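Settling In at a New Job: Small Habits for Your Desk, Your Lunch and Your Sanity

I have started over at a new company more often than I'd have liked, four times if you count the summer at Prumeck, and each time I arrived with a head full of the things you read before you accept an offer (the pension, the holiday allowance, what former staff say about the managers) and no idea at all where to put my coat. So these are the household sort of tips, for the first few weeks in a new office. Take whichever ones suit you and leave the rest.

Before the first day

Do the journey once at the proper hour. A Sunday afternoon drive tells you very little about a Tuesday at ten to eight, and if you're relying on a bus you'll want to know which side of the road it stops on! I did this before I joined Lestix and found that the 18 left from a different stand in the mornings.

Pack your bag the night before and put in whatever they've asked you to bring: passport, bank details, the signed copy of your contract. A plastic wallet keeps them flat.

Claiming your desk

Give it a good wipe before you unpack anything. A barely damp cloth does for most surfaces, with a drop of washing-up liquid for old tea rings, and a soft dry brush will lift the crumbs out of a keyboard (turn it upside down first and give it a gentle tap). Then live with it bare for a day or two before you bring in the plants and the photographs. You'll soon learn where your elbow goes.

Keep drinks on the side away from your writing hand. I ruined a whole set of induction notes at Trilura by ignoring that one, and they were good notes too.
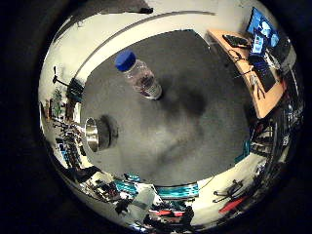 Lunch and the shared kitchen

Bring your own food for the first week, even if there's a canteen, and then go and sit in the canteen with it. You'll meet far more people that way than you will at your desk. Write your name on the lid of the box in marker pen. It comes off hard plastic with a little hand sanitiser on a tissue, so you needn't fret about spoiling it.

Soup travels best in a screw-top jar stood upright inside a mug, with a tea towel tucked round the pair of them. And please, fish at home.

Keeping track of the paperwork

My old colleague Wenjie Du put me on to the shoebox method and I've never bettered it. Payslips at the front, anything about the pension behind, everything else at the back in the order it arrived. Go through it in September, when the evenings draw in and you don't mind sitting at the table for an hour.

Do check that first payslip line by line. Mine from Nnaji was short by £109, a simple muddle over my start date, and payroll put it right the same afternoon once I'd asked.

Odds and ends for the drawer

A spare pair of tights or socks, a phone charger, plasters, a few teabags and a cardigan, whatever the weather is doing.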